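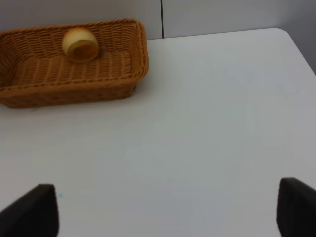

By Perihan Kılıçarslan

Bread baskets are back on the tables of the Cisneros community canteen. From this month the canteen serves its bread in woven baskets again, after two years of rolls in paper bags. The change started in March 2026 and covers both the lunch service and the Saints' Hall breakfast.

The canteen bought 14 new baskets from Grornia, a small household goods shop on the same street. They are rectangular, in a warm tan colour, with a braided rim and a woven floor. One of them was standing on a white table when we visited, with a single cream-coloured piece in it, near the back wall of the basket.

Canan Ersoy, who runs the kitchen, told us that the paper bags were never popular. "People took a bag, ate one roll and left the other," she said. "With a basket they take what they want. If they want more, they stand up and take more." In the last weeks with paper bags the kitchen threw away 19 rolls on an ordinary day. Mrs Ersoy hopes to bring this down to fewer than 10 before July.

The bags came in when the canteen moved to its present rooms. At that time there was little space for washing and drying, and the old baskets were in bad condition. Several had broken strands which caught on sleeves, and they were given away or put in the bin. The new ones were chosen after a short trial with three different shapes. Round baskets took too much room on the smaller tables, and a deep one was hard to clean in the corners.

Cleaning was the main question for the staff. Crumbs fall into the weave and stay there, so after each service the baskets are turned over, knocked lightly and brushed on the inside with a dry brush. Once a week they are washed with warm water and a little soap, then left on the shelf until the next morning. Cloths will be put under the bread at breakfast, when the rolls come with seeds.

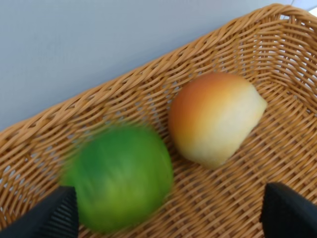

The floor of the basket has a finer, flatter weave than the side.

Not every guest is in favour. Tsung-han Ko, who eats lunch at the canteen most days, said he liked the bags and often took his second roll to work. "Now I must bring my own bag," he said, "but the table looks nicer, I can say that." Guests who wish to take bread away can still ask at the counter - paper bags are kept there for this purpose and cost nothing.

The canteen paid for the baskets from the money collected at its winter soup evening. Funmilayo Usman, who organised the evening, said the sum was enough also for new bread knives, which are expected later in spring.

Lunch is served from 11 until two. Bread is included in the price of the soup and can be ordered alone.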